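I know it's August and I know how I sound, but I'm going to say it anyway: the Christmas stockings should be knitted. My sister-in-law buys the shiny printed ones every year, 66 cents apiece in the clearance bin at Mottram, and every January they go in the trash.

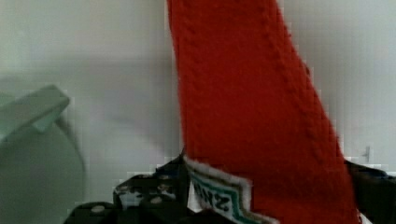
Give me red yarn and a good fat cable down the side. A knit stocking stretches, so an orange goes in and still leaves room for the chocolate - and it folds flat in a drawer until next year. Aparecida Mendonça on our street charges up to 200 dollars for a set, and I used to think that was nuts. Now I'm saving up for one!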